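Collection update, February

The Hundow set now stands at 3544 accepted episodes, of which 1285 were added since the last issue. All new episodes come from the cabinet station at Tapley. The Koseo station is closed for rewiring and contributed none.

Three changes to the procedure apply from this month.

Object positions on the cabinet top are to be changed every 18 episodes, by hand, using the printed position sheet. Operators had been leaving the sponge and the snack bag in place for whole sessions, and the Feltine model picked up the layout along with the task. Do not tidy the surroundings between episodes. Variation in the background is wanted.

The instruction text must be entered before the arm moves. Text entered afterwards tends to describe the result, and 7 batches were returned for this reason.

Failed grasps are to be kept and marked as failed. Stop the episode only if an object leaves the reachable area. A second attempt within the same episode is acceptable, provided the operator does not touch the object.

Bottle episodes, cabinet station: 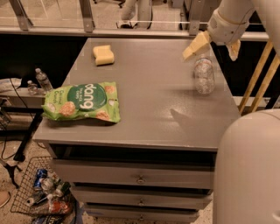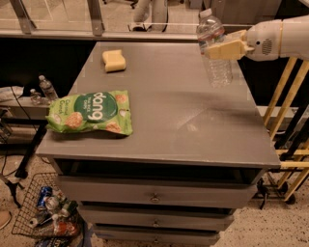
Drawer episodes remain short of target, mostly for the bottom drawer, where the reach is awkward and operators choose it last. Sessions will therefore begin with the bottom drawer until the counts are level. Labels for drawers are "top", "middle" and "bottom" only; "first" and "lower" fail the checker. Uploads close at 18:00, and anything later is counted in the next day's total.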